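Learning to Breathe Easy Again
Family Health

When Olga Salgado came home to Kolthorpe after her second bad chest infection of the winter, she couldn't get to the top of her own stairs without sitting down halfway. She was 60, she had sung in choirs all her life, and she'd had asthma since she was a girl (badly managed, she'll tell you cheerfully, and mostly by ignoring it).

Her nurse, Leopold Wallner, started by asking to see how she used her inhaler. She had been breathing in far too fast for years, and most of the medicine was ending up on the back of her throat. 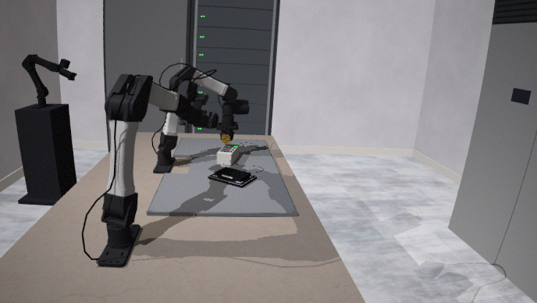
Two robot arms on a long tan table.

They practised together every Monday until the slow, steady breath came without thinking. He gave her a spacer too, and a little chart for her peak flow readings, which she keeps on the fridge next to the choir rota and a great many photographs of the dog.

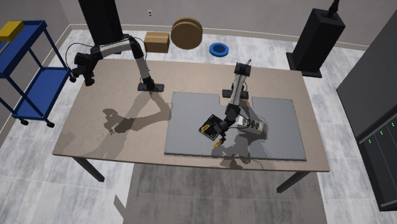 The chart was the part she grumbled over most, and it's the part she now recommends to everybody! A dip in the morning numbers told her trouble was on its way a good day or so before she felt it, and she and Leopold had already written down what she should do when that happened and when to ring the surgery.

By December she was back among the altos, singing the long carols with her inhaler in her cardigan pocket.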